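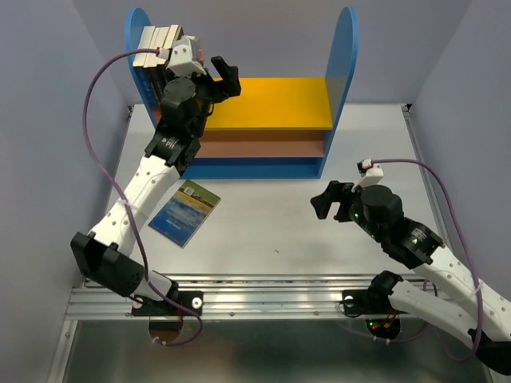 Trygve asked why we'd pay for two arms when the Nindari quote has a one-arm kit that does shelving too. Jonatan said the one-arm kit can't hold a book and clear a gap at the same time, and that's most of what the Flarkville branch wants it for. Trygve not convinced, wants it noted.

Minutes, kit review, 20 August 2022. Notes by J. Backlund, typed up fast, corrections welcome.

1. Stetora two-arm kit, trial
- Bench setup stays as is: small blue bookshelf at the back of the table, arms bolted to the front rail, wrist camera on each.
- 107 tries logged so far. Thin paperbacks still the worst. Hardcovers better -- numbers to follow when the log is cleaned up.
- Cable slack near the left wrist needs watching. Ask Stetora for the shorter set.
- Training session in July was too short, all agreed. Only 4 people got hands on.

2. Price
- Service plan is $989 a year per kit, parts not included. Trygve: too much for what is basicly phone support.
- Westerberg offers repair by the hour, no contract. Jonatan to get it in writing.
- Lease vs buy -- not settled, ran out of time.

3. Support
- Roughly 8 working days for a spare gripper finger last time. Want a box of spares included or no deal.
- Manual skips the part on re-zeroing after a power cut. Trygve has has his own notes, will send round.

4. Actions
- Jonatan: Westerberg quote, shorter cables
- Trygve: zeroing notes, compare one-arm kit on the same shelf

Next meeting when the quotes are in.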